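Three Weeks With the Zikell Two-Arm Kit

Posted 2020-03-05

I said in February that I would write up the Zikell kit once I had spent real time on it. The kit is two arms, two parallel grippers, a head camera and the software, sold as one package. We have it on a 600-hour evaluation lease from Mornby, who handle Zikell in this area. I'm not paid by either of them, and the lease comes out of our own budget.

Setup took me and Hala Khoury most of two days. The arms went on without trouble. The cables took longer than the arms. Zikell gives you plenty of length, but you have to work out your own routing, and the manual has one page on it. If you order the kit, buy a bag of cable clips at the same time.

For testing we used a tabletop job: two plates, a few pieces of fruit and some vegetables. It's the same job we gave the Kinyua arm last year, so I had something to compare with.
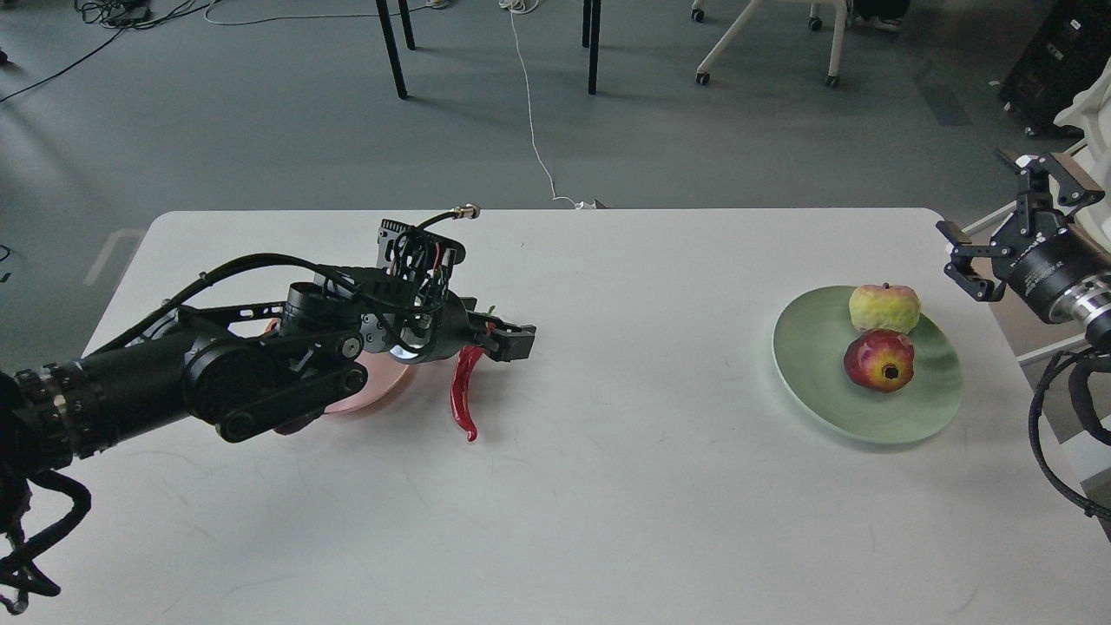

Left gripper down by the chili pepper, apple and pomegranate on the green plate.

The pepper is harder than it looks. It's narrow, it curves, and the surface is shiny. On the Kinyua I had to slow everything down to get a decent grip on it. The Zikell fingers close more evenly, and I could leave the speed at the default setting. I did have to lower the grip force. The factory value is too high for anything you care about.

Teaching a move is simple enough. You guide the arm by hand, save the points, then play it back and fix whatever is off. The software lets you name each point, which I liked. It does not let you copy points from one arm to the other, which I didn't. I typed in 19 of them a second time before I gave up and asked Mornby. They said a copy function is planned and gave no date.

We ran the job with a long eggplant too. It goes next to the pepper and lies the same way, so the gripper has to come down in a fairly tight space.

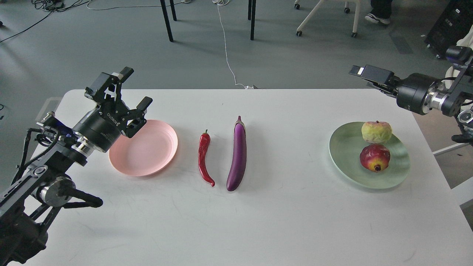

What it costs

The lease is 1,991 a month with both arms, and support is included for the first 24 months if you end up buying. Shipping was extra. Ours came through Derkarport and sat there for a week over a missing form, so check the paperwork before it leaves.

Support has been fine. I wrote to them four times and got a useful answer three times. The fourth answer was a link to the cabling page.

Back to the eggplant. My first plan was to grab it around the middle, and I spent a whole afternoon on that before trying the stem end.
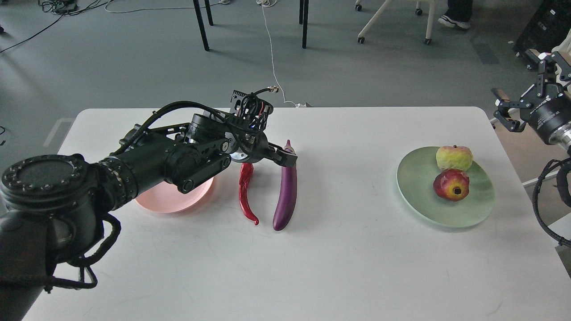

I've kept both versions of the program and will run them side by side next week. The other thing on my list is using both arms in the same move, with the right one holding a plate steady. The manual covers this in a short appendix, and Hala has already found two errors in it. If we get it working I'll post our settings.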